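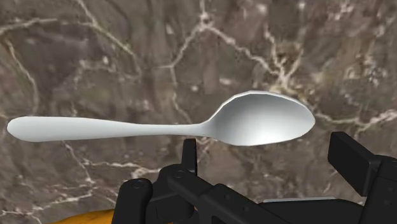 Wrist view in the sim: spoon and gripper over the marble benchtop.

13 August 2024
Robotics club notebook, spoon task

Spent the session on the spoon model and the scoring script. The Ovholm challenge wants a spoon picked up off a counter and put in a tray, simulation round first, hardware round in January for the teams that get through. We are only entering the sim round for now.

Scene is the Kunier kitchen pack with the marble texture left on. We had been training on the plain grey bench and the detector was far too comfortable there. On the marble it picks up the white veins as handle edges, mostly the long thin ones. Randomising the texture offset at each reset helped. Colour jitter on its own did very little.

Spoon mesh is the low-poly one. You can see the facets along the rim of the bowl, but it doesn't matter for the handle and it keeps the contact solver quick. I tried a smoother mesh on the lab machine and the step rate dropped enough that I went back.

Settings as left tonight:
Episode length 400 steps
Evaluation set 200 episodes
Random seed 606
Marble texture on, offset randomised
Lighting from above, fixed

Collision shapes need another look. The bowl is wrapped in a single convex hull, so as far as the physics is concerned the hollow is filled in. Fingertips that should dip inside the rim stop on top of nothing. I have started splitting it into smaller hulls, bowl in one group and handle in another. Bowl group is done, handle is still the old shape. Don't merge the branch until both are in or the mass comes out wrong.

The neck is the other thing. The planner likes to grasp there, as it is the narrowest part and scores well on finger opening. The centre of mass sits further toward the bowl, so the spoon is free to swing about the contact. Ivanov grasp scorer has a torque term that we had set to zero back when we were doing blocks. Turned it on and will run the full evaluation overnight.

Also fixed: the scoring script was counting an episode as a lift if the spoon cleared the bench for one step. It now has to stay clear for 100 steps. Any numbers in this notebook before today used the old rule, so don't put them on the poster for the Stotonville open day.

To do
Finish handle hulls
Rerun evaluation with the torque term on and off, same seed
Check wrist camera field of view against the rules document, I think ours is wider than allowed
Save the config with the results this time, in the same folder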